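The little cell in unit 7 has a new lease of life

Big week in the workshop! The two-armed desk cell that Skititz has been running since last spring is back on its feet after a proper strip-down, and I don't think I've seen the team this pleased about a box of cables in ages. If you've walked past in the past fortnight and heard someone cheering at a servo, now you know.

For anyone who hasn't been following along, the Kvaran cell is the one used for paper handling and small office jobs. It's a modest thing, small enough for one bench, and it gets more use than machines ten times its price. By the time it was taken down in May the pair had done 185 hours of work between services, well past the point where the maintenance sheet starts to get stern with you.

The trouble began with the left arm. It had picked up a tiny droop at the elbow, only noticeable when it reached a long way out, and the gripper was landing a few millimetres low. You could correct for it in software (and for a while that's exactly what happened) but the correction kept growing, and one morning the fingertips went straight into the top sheet and pushed it clean across the table. Time for the screwdrivers.

Hugo Requena led the repair, with the arm unbolted from its base and laid out on a towel in the order it came apart. He's a great believer in the towel. Every screw goes down next to the hole it came from, and nothing gets tipped into a tray. The elbow servo turned out to have worn teeth on its second gear, plus a horn screw that had backed out by nearly a full turn. Either one would have given a bit of slop. Both together explained the droop nicely.

The replacement servo came from Senby, who had one on the shelf and got it over to us before lunch the next day - brilliant service, and much appreciated. Fitting it took under an hour. Setting it up took the rest of the afternoon, as it always does. The new unit has to be given its own number on the chain before it goes in, otherwise it answers to the same name as its neighbour and the pair of them twitch at each other. Then it's moved to its middle position, the horn goes on square, and only then do the long links go back. Hugo did it with the power off and the cable to the wrist unplugged, and checked the horn twice.

While the cell was down, it seemed daft not to look at everything else. The right arm had no fault at all, but it got the same going-over: screws checked, brackets wiped, gripper jaws opened and closed by hand to feel for grit. One wrist cable had been rubbing where it turned the corner, so it was swapped and given a longer loop. I'd really recommend a generous loop, by the way. A cable that's tight at full reach will fail in the end, and it will pick the worst possible moment.

The frame came next. All the corner joints on the rails were nipped up, and two were looser than anybody would have liked. You wouldn't think a small wobble would matter on a bench, but the arms are light and quick, and every time they stop sharply the whole structure gets a nudge. After tightening, the shake at the end of a fast move was visibly smaller. Cheap fix, lovely result! 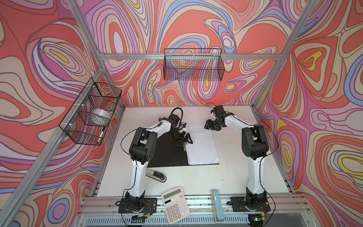

Calibration was the part I'd been looking forward to, and it didn't disappoint. Each arm is driven to a set of known points on the tabletop, the error is written down, and the offsets are worked out from there. Once the numbers settle, the arms are checked against each other, and for that the team likes to use ordinary stationery. A stack of white paper makes a very good test, with the two grippers facing one another across its top edge, and any difference in height between them shows up quickly against such a flat target. The calculator and the staplers are there to be picked up and put down afterwards, being awkward in different ways, and the wire-mesh basket zip-tied to the left rail looks after the tape and the marker. I have a soft spot for that basket. The colourful swirly walls get plenty of compliments from visitors too.

The first run after calibration was 40 slow passes with the arms moving one at a time. Then came the same again with both moving together, which is where a badly set elbow will usually give itself away. The left gripper came down where it was told to, every time, and the old software correction has been deleted for good. Hugo printed out the before and after traces and stuck them on the cupboard door. The before one looks like a staircase.

There was one hiccup. On the second morning the right arm refused to wake up, which had everybody reaching for the multimeter, and after about 96 minutes of careful testing the culprit was found in a power plug that hadn't been pushed all the way home. The plugs have now been labelled at both ends, and there's a line on the start-up sheet telling you to press each one before switching on. It was me who hadn't pushed it in. I've bought the biscuits.

The start-up sheet itself has been rewritten, and it's much better for it. The old one ran to three pages and hardly anyone got past the first. The new one fits on a single side:

Look over the cables from base to wrist and clear anything caught under a link.
Press the power and data plugs home on both boards.
Put both arms in the rest position by hand before switching on.
Switch on the left arm, wait for it to hold, then the right.
Run the short reach test at slow speed and listen.
Wipe down the tabletop and write the hours in the book.

"Listen" was Hugo's addition. A healthy servo has an even sort of whirr, and a tired one has a rasp in it that you can pick out from across the room once you know it. He's recorded the old elbow and the new one side by side so newer members of the team can learn the difference, and it's surprisingly good fun to try and guess which is which.

Spare parts have been sorted out as well. There's now a drawer with one servo of each size, two wrist cables, a set of jaw pads and a bag of the right screws, all under the Zurkalent label as that's the project paying for them. Please sign things out if you take them. The screws in particular look like every other screw in the building, and they are not.

Next on the list are the jaw pads. The present ones grip paper well but can be a bit slippery on smooth plastic, and there's a softer type on order that I can't wait to try. If they work out, both grippers will be changed at the same time so the arms stay matched, and the reach test will be run again from the start.

The cell is open for bookings from tomorrow at nine. Mornings are going fast, so put your name on the sheet by the door, and if you hear a rasp, stop the run and come and find Hugo.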